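**Ticket 305: exhibitor registration, berth plan does not save**
Opened by: Elli Kuusisto, Killholm Marina office
Assigned to: Paavo Koivisto
Priority: high (boat show in March)

**Problem as reported**

When an exhibitor chooses a berth in the Tukard booking form and presses Confirm, the page says "Saved", but the berth stays free in the plan. Two exhibitors have now the same place on pontoon C. One of them is Ahonen, who brings a 50-foot yacht and can not lie anywhere else because of the depth.

**First check, 9:40**

I repeated the booking with a test exhibitor. For a boat of 10 meters everything worked well. For the 50-foot boat the berth was not saved. So the fault depends on the boat, and I don't think the browser has a part in it. Elli tried with two browsers and got the same result in both.

I also looked at the exhibitor page in the public guide. The text loads normally for the indoor stands, also for the cabin furniture and boat cleaning section.
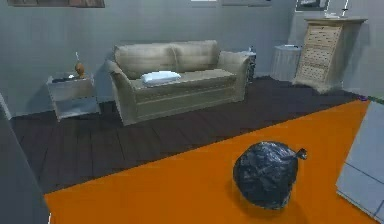 *Image: Alosley / show guide, indoor section*

The guide reads from the same database as the booking form, therefore I believe the database itself is healthy.

**Second check, 11:15**

Neusa Barros sent me the log from the server. The form sends the length in feet, but the berth table wants meters. The number 50 goes in without conversion, the table finds no berth so long, and the booking is dropped without any error message. The small boats pass only when the owner has written meters.

Tyyne Turunen asked if the sailing dinghies for the try-out sessions are affected. They are not — they have no berth, they stay on trailers beside the slipway.

**Workaround for the office**

1. Open the booking and change the unit to meters by hand.
2. Write the length again, also if it looks correct already.
3. Press Confirm and reload the berth plan. The berth must turn gray.
4. If it stays white, write to me in this ticket and do not try again, please. Every try makes one more empty row.

**Comment from Merja Räsänen, 13:05**

I did the steps for Ahonen and the berth is gray now. The other exhibitor agreed to move to pontoon B, close to the fuel dock.

**Answer, 13:30**

Thank you, then both exhibitors have their own place now. I keep the ticket open until the fix is tested.

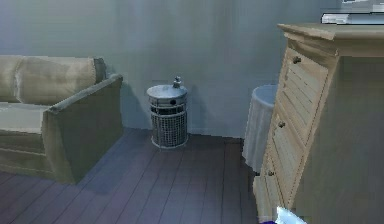

**Fix**

Conversion from feet to meters is now made before the berth search, and the form shows a red message if no berth is found. Tested with nearly all boat lengths in the exhibitor list. The empty rows are deleted.

**Still open**

- Elli will compare the printed berth list with the plan before it goes to the harbor crew.
- The draft field for the boat's beam has possibly the same fault. I will open a separate ticket for it.

Status: fixed, waiting for confirmation from Killholm.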